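Keeping a Crash Kit in the Car: What Earns Its Space and What Doesn't

Every list of things to keep in your car in case of a wreck seems to have been written by somebody selling the things. I have read a lot of these lists. One of them had 45 items on it, including a folding shovel, a hand-crank radio and a pair of walkie-talkies. I drive a small hatchback. If I carried all that I would have nowhere to put the groceries, and in a hard stop the shovel would arrive in the front seat before I did.

So this page is a short one. I have been in two collisions, neither of them serious, and I helped out at a third on the Ruldale road one April at dusk. What follows is what I would want again, and what I would leave at the store.

Loose weight first

Before you add anything, take things out. Whatever is rolling around in the cabin will keep moving when the car stops. Full water bottles, a toolbox, a bowling ball if you're that kind of person. Heavy stuff goes on the trunk floor, pushed up against the back of the rear seat, and strapped if there are tie-down points. Check the owner's manual for where those are. Mine were under the carpet and I had owned the car for years before I looked.

The rear shelf over the trunk is not a storage shelf. I know everyone uses it as one.

The belt cutter

You'll see these sold with a window breaker built in. Buy one if you like, but look at where it's going to live. In the trunk it's useless. In the glove box it's close to useless, as you may not be able to reach the glove box with the belt locked across you. Mine is the Fasterum one, chosen only for having a clip, and it's fixed to the side of the center console where my right hand lands on it.

Two things the packaging tends to be quiet about. Many newer cars have laminated side windows, and the little spring-loaded breakers generally won't get through laminated glass. Look for a label in the bottom corner of the window. If it says laminated, find out which of your windows are tempered, if any, and remember it. And practice reaching for the tool with your eyes shut, parked, belt on. You don't need to cut anything.

Lights and triangles

Reflective triangles are cheap, have no batteries and don't care how long they've been in the trunk. I prefer them to flares, which burn hot, expire, and don't belong anywhere near leaking fuel. The battery pucks with eighteen blinking patterns are fine until the batteries leak. If you have pucks, store the batteries outside them in a bag and accept that you'll be fumbling in the dark.

Put on a reflective vest before you go walking along the shoulder with a triangle. The vest goes in the door pocket, for obvious reasons. Soledad Ibarra, who taught the first aid evening I went to, was firm that if the traffic is fast and there's no safe place to walk, you forget the triangles and get everyone behind the guardrail. I'd take her word over any list.

Towels and blankets

A plain bath towel is the most useful thing I carry. It keeps rain off a phone, pads a head against a door pillar, covers broken glass on a seat so a kid can slide out, and can be pressed on a cut if you've run out of clean dressings. Pick an old one. Wash it, fold it flat, seal it in a zip bag and write the month on the bag so you know when to swap it.
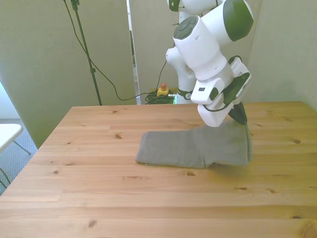 Foil blankets are a different matter. They're worth having, they weigh nothing, and they're oversold. They cut the wind and hold in some warmth, but a person sitting on cold ground is still losing heat downward, and a crinkly sheet over the shoulders does little for that. Put something thick underneath first. I keep a wool blanket from Ivwood that was meant for picnics and has never seen one.

First aid kits

I opened a kit that boasted a huge number of pieces and most of them were small adhesive bandages. You will not need forty bandages the size of a postage stamp after a collision. You want large gauze pads, a couple of roller bandages, tape that sticks, gloves and blunt scissors. Buy those separately and put them in a lunch bag. Check them when you change your clocks, if you can remember, which I usually can't.

A tourniquet is worth having if you've been taught to use one. Take the class. It was one evening.

Paper

Phones break and go flat. Keep a card with your insurance number, a contact and any allergies or medicines in the household, and keep a pencil with it, as pens dry up in a hot car. Lautaro Troncoso, my neighbor, laminated his, which looked smart until he changed insurers.

Write down the other car's plate before you discuss anything with anybody. Take photos from several sides if it's safe to stand there. Don't argue about fault on the shoulder.

Things I'd skip

The dashboard gadget that promises to call for help. Read the terms, then ask what happens with no signal.

Seat belt "comfort" clips of any sort. They put slack where you don't want it.

The Ocampo deluxe roadside case. Handsome case, flimsy contents, and the zipper went in the first summer.

Fire extinguishers are the one I go back and forth on. A small one, properly bracketed, can handle a small fire if you catch it right away. An unbracketed one is a steel cylinder waiting to hit somebody. If you won't mount it, don't carry it, and if there's real smoke from the hood, leave the hood shut and move away from the car.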